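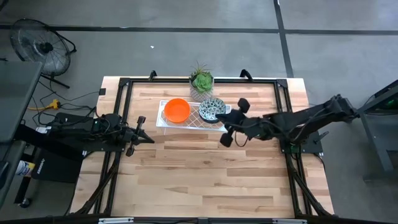

Figure 1. Two bowls on a wire rack, one orange and one with a black-and-white pattern.

Supper at Batholm: How a Shared Evening Meal Changed What We Threw Away

Project report by Þröstur Frandsen and Apolinar Lozano

Background

Both of us have lived at Batholm since we started our studies, and anyone who has lived there will know the smell of the second-floor refrigerator at the end of a month. The house has 77 residents and a kitchen on every floor, and for as long as we can remember each person has shopped, cooked and stored food on their own. A bag of carrots is cheap, but it is a lot of carrots for one person, and so is a whole cabbage, and so is a loaf of bread if you happen to be away for a few nights. When our course asked for a project on everyday habits, we did not have to look very far for a subject.

Our question was a simple one. If people in the same building ate together a few evenings a week, would less food end up in the bin? We also wanted to know whether they would like it, which our supervisor reminded us (kindly, but more than once) is a different question and deserved its own section.

We should say at the outset that we are both fond of cooking and went into this hoping the answer would be yes. We have tried to keep that in mind while writing.

What we read first

There is a good deal written about household food waste, and we spent the first weeks buried in it. Most of the studies we found looked at families, where one or two adults plan the meals for everybody. Student housing comes up much less often, and when it does the writers tend to treat each room as a tiny household of its own. That matches how Batholm works on paper, but it misses the borrowing and trading that goes on in the corridors -- half an onion here, a cup of rice there -- and we wanted to leave room for that in our own work.

We also read through the back issues of Plurkeren, our house newsletter, and were delighted to find that shared suppers had been tried before. An earlier group ran one for most of a winter and then stopped. The article announcing the end said only that the cooks were tired. We took that as a useful warning and built our schedule so that no one would cook twice in the same week.

How we set it up

The suppers took place in the ground-floor kitchen throughout November, starting at half past six. Anyone who wanted to eat signed up on a sheet by the mailboxes before noon on the same day. A pair of residents cooked each time, and the two of us handled the shopping.

We had a budget of 2000 kroner for the whole month, paid out of the residents' activity fund. Nearly all of it went to Tetteh, the greengrocer down the street, where the owner was good enough to put aside vegetables that were bruised or oddly shaped and sell them to us by the crate. Dry goods came from the supermarket. We kept every receipt in an envelope, and later in two envelopes, one of which spent a week behind a radiator before we found it again.

For the menu we leaned heavily on soups, stews and baked dishes. These forgive almost anything. If the leeks looked sad, they went into the pot with the potatoes; if we had too much squash, the next evening was squash as well. The cooks could choose their own recipe as long as it used whatever we already had in the crates before anything new was opened.

To measure waste, we asked one kitchen to weigh its food scraps for a week before the suppers began and again during the last week. Peelings, coffee grounds and bones went in a separate bucket and were not counted, as they would be thrown out no matter who did the cooking. We wrote the weights on a chart inside the cupboard door. After the project we handed out a short questionnaire and held longer conversations with the people who were willing to sit down with us over tea.

What we found

The kitchen that weighed its scraps threw away less in the final week than in the first, and the difference was largest for vegetables and bread. Dairy hardly changed. We think this is because people still bought their own milk and yogurt for breakfast, and a shared supper does nothing for a carton forgotten at the back of the shelf.

Shopping habits changed more than we had expected. Several residents told us they had stopped buying vegetables for the week in one go and now bought only what they needed on the evenings without a supper. One of them described it as finally having permission to own a single carrot.

The cooking itself took longer than we had planned. We had allowed 90 minutes from washing the first potato to putting food on the table, and the early suppers ran well past that, mostly because people did not know where anything was kept. Labels on the cupboards helped a great deal. Cleaning up took 20 minutes on a good evening, and the good evenings were the ones when the people who had eaten stayed to dry.

We also tried Skenero, a free planning app that suggests recipes from a list of ingredients. It worked well enough for the first few days, but keeping the list up to date turned into a chore and we went back to a pencil and the inside of a cereal box.

What people thought of it

The answers to the questionnaire were mostly warm. People liked arriving home to a meal, and quite a few mentioned meeting neighbors they had only ever nodded to on the stairs. The complaints were fair ones. Half past six was too early for those with evening classes, the food was sometimes bland (we had been shy with the salt), and two residents with allergies felt that the sign-up sheet gave them too little information to trust the pot. We should have written the ingredients down from the first supper, and we are sorry that we only began doing so partway through.

Limits of the project

One kitchen and two weeks of weighing is a small base to stand on. The people who weighed their scraps knew why they were doing it, and that alone may have made them more careful. Some residents also went home for part of the final week, and we have no good way of separating their absence from the effect of the suppers. A longer trial, with a second kitchen that carries on as usual for comparison, would tell a good deal more.

If the suppers are started again

We would keep the crates from Tetteh and the rule about using old stock first. We would move the meal to seven, post the ingredients along with the sign-up sheet, and set aside a labeled shelf for leftovers that anyone may take. Our recipes and the shopping lists are in the blue binder in the ground-floor kitchen, next to the kettle, and whoever wants to take over is very welcome to them.

Our thanks go to everyone who chopped, stirred and washed up, and to the residents of the second floor, who weighed their scraps with great patience and only spilled the bucket once.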